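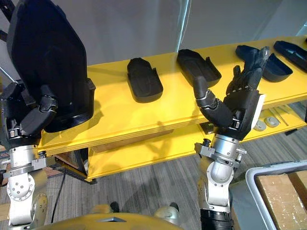

Foro > Instalaciones > Pavimentos y almacenaje
Tema: Estantería sobre moqueta, asiento diferencial en los apoyos

perfil_omega
Viernes, 9:40
Consulta sobre apoyo de estanterías en un local con moqueta encolada. Es una nave pequeña en el polígono Rivadeneira, antes de oficinas, reconvertida en almacén sin tocar el suelo. Datos:
Estantería Skastard, suministrada por Kosodska.
Carga total por módulo, peso propio incluido: 1.069 kg, repartida en cuatro apoyos.
Pies niveladores de 28 mm de diámetro, sin placa.
Moqueta de 7 mm de espesor total, con base de espuma. Debajo, solera de hormigón.
Tras un mes de carga mido 2 mm de desplome entre la cabeza y la base de un puntal. Los pies traseros han bajado más que los delanteros. El instalador propone renivelar y dejarlo así. ¿Es correcto o hay que levantar la moqueta?

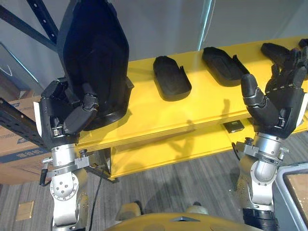

Estantería amarilla y bandeja negra.

cota_cero
Viernes, 10:15
Hay que levantarla, al menos bajo los apoyos. La espuma bajo carga permanente fluye: primero una deformación inmediata y después otra lenta que sigue avanzando durante meses. Si renivelas ahora, corriges lo ocurrido hasta hoy y nada más. Con un pie de ese diámetro y sin placa, la presión local es muy superior a la que soporta una base textil sin aplastarse.

Recortaría un cuadrado por apoyo, rascaría el adhesivo hasta ver el hormigón y pondría placa de acero con anclaje mecánico.

jlm_suelos
Viernes, 11:02
Discrepo en parte. La fluencia existe, pero tiene límite: cuando la espuma se ha comprimido del todo, el apoyo es prácticamente rígido. He dejado estanterías de archivo sobre moqueta con placa de reparto ancha y dos renivelaciones, la segunda al trimestre, y no se han vuelto a mover. Recortar deja el borde libre y en zonas de paso acaba levantándose.

Lo que no admite discusión es el pie sin placa. Eso se cambia en cualquiera de los dos casos.

cota_cero
Viernes, 11:20
Un archivo tiene carga casi constante. En un almacén con rotación se carga y descarga por un lado y el reparto entre apoyos varía a diario. Además, un anclaje que atraviesa siete milímetros de material compresible pierde apriete a medida que este cede. El par que aplicaste el primer día ya no existe. Si el fabricante exige anclaje, la placa debe asentar sobre el hormigón.

perfil_omega
Viernes, 12:48
Aclaro que los módulos están sin anclar. El manual de Kosodska pide anclaje, pero solo contempla pavimento «rígido y continuo». No menciona revestimientos textiles. En cuanto al borde libre, ¿sirve un adhesivo tipo Koltiter para sellar el perímetro del recorte? 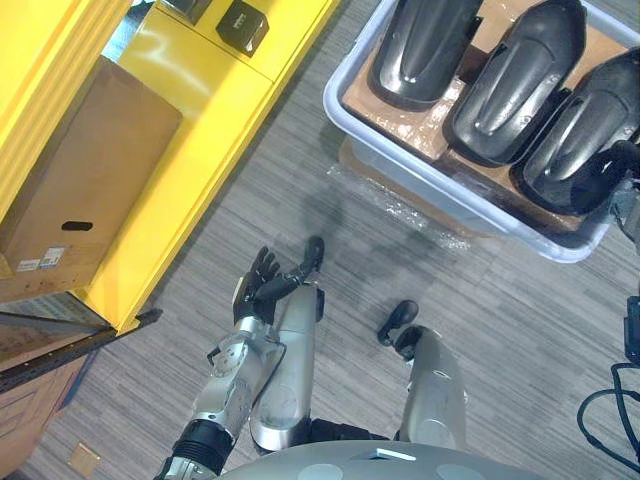 Moqueta gris de rayas en la zona de almacenaje.

jlm_suelos
Viernes, 13:30
Con ese texto en el manual retiro lo de dejar la moqueta. Si pide anclaje y suelo rígido, cualquier otra solución queda fuera de las condiciones del fabricante y la responsabilidad pasa al titular.

Para el borde, el Koltiter vale si la base está limpia y sin restos del encolado antiguo. Cordón fino por el canto, sin invadir el pelo. En el lado del pasillo prefiero perfil metálico atornillado.

tornillo_m8
Viernes, 16:05
Dos puntos que faltan. Primero, comprobad la solera antes de pedir anclajes: en oficinas reconvertidas es frecuente encontrar una capa de autonivelante, y el taco tiene que agarrar en el hormigón, con la profundidad medida desde este. Segundo, el desplome se mide con la estantería descargada y otra vez cargada. Una sola lectura mezcla el asiento con el error de montaje.

perfil_omega
Viernes, 18:22
La lectura que puse es con carga. No hay lectura en vacío del montaje inicial, se la he pedido al instalador. Descargo un módulo, levanto la moqueta bajo los pies traseros y pongo aquí el espesor del autonivelante, si lo hay.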